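Storstead play kitchen set, worth it?

gowda_17
Seller wants full price for a used set. Says it's "complete." I have my doubts.

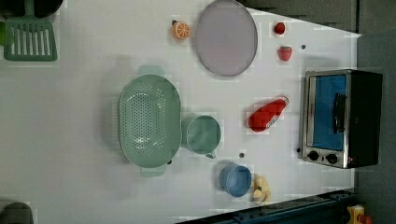 The colander, cups, plate and some of the food

Dilek Sönmez
Complete according to who? Ours came with a lid for every pot. Ask for the box.

zelbridge4
Disagree, the box proves nothing. The colander alone gets used daily at our house.

gowda_17
Daily for how long, though? My kid dropped the last play kitchen after 3 weeks.

Dilek Sönmez
Offer half. I wouldn't pay more for two strawberries and an orange slice.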